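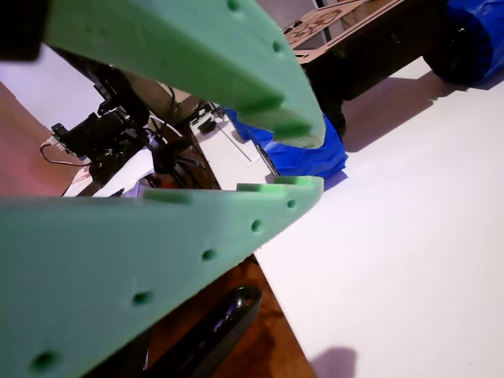
Figure 2. The green gripper fingers seen from close to the wrist, with the two tips almost meeting. The workbench and a small wheeled platform with a wooden top plate are behind them.

4.2 Changes to the gripper fingers

The student groups at Rilton were given the same base arm and the same brief: pick up a soft object from the bench, carry it over a low wall and put it down without dropping it. The fingers were the only part of the arm they were allowed to redesign. Each group had 500 g of filament for the whole term, which in practice meant five or six full pairs, depending on infill.

The first fingers from most groups had smooth inner edges. They held wooden blocks well enough but let crumpled and wrapped objects slide out towards the tips as the arm began to lift. Three of the groups then added foam pads, which wore through quickly and had to be glued back on between runs. The group working under the name Pidari cut rectangular teeth into the inner edges instead, as shown in Figure 2. The row of round holes along the face of the lower finger was kept from the earlier drawing, where it had been put in to save material and to give somewhere to fix a pad if one was wanted later.

The teeth on the two fingers were drawn to face each other. In the first toothed version they were too tall and touched before the tips did, so small objects could not be held at all. The students shortened them by 2 mm and left a narrow gap at the tips. This version was used for all the runs reported in Section 5.

Printing faults caused more lost time than design faults. The tips curled on the print bed when the workshop was cold, mainly in January, and several pairs had to be thrown away. Svenja Heitmann, who ran the workshop sessions, asked the groups to write down each failed print along with the settings used. These notes were later put together with the run logs, giving 1361 entries in all. The log was closed on April 12, 2019.

The bench was shared with the mobile robot course, so wheeled platforms and loose parts were often on the table during gripper work. We did not clear the bench before the practice runs. For the scored runs only the test object and the wall were left within reach of the arm.

We asked each group to explain its final finger shape in a short talk. Most of the talks dealt with grip strength, and few mentioned how the fingers closed or what happened at the tips. Pidari was an exception, and its members brought all their earlier pairs along to show the order in which the changes had been made. Thiele's group had also kept its old parts but had not labelled them, and could no longer say which pair had come first.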